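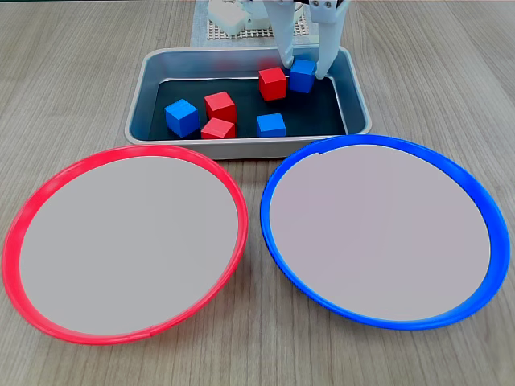
*By Natália Godinho, Learning Programs, Giraldo Center*

# How Does a Robot Sort Colors?

Each May, the Giraldo Center opens its robot workshop to school groups. Young visitors in grades two through five may watch a robot sort colored cubes onto two plates. This page explains how the task is done.

## The job

The cubes start out mixed together in a metal tray. Red cubes belong on the plate with the red rim, and blue cubes belong on the plate with the blue rim. The robot must move every cube to the plate of the same color.

## Finding a cube

The robot uses a camera to look at the tray. A computer program called Rilov studies the picture and searches for patches of red and blue. It then chooses one cube and works out where that cube is and which way it is turned.

## Picking it up

The part of a robot that holds things is called a **gripper**. This one has two long white fingers that reach down into the tray and press on opposite sides of a cube. When two cubes sit very close together, a finger must fit into the narrow space between them. A person does this without thinking. A robot needs a great deal of practice.

Our workshop leader, Benedicta Odoi, gave the robot 1,000 practice turns before the first school visit. During that time she moved the cubes often, so that the robot would learn to pick them up from many different places.

## During your visit

Demonstrations begin at 10:00 a.m. every Tuesday and last 7 minutes. Visitors are asked to stay behind the yellow line while the robot is moving. After the demonstration, each group may arrange the cubes in the tray for the next turn.

**Word to know:** *Sorting* means putting things into groups that belong together.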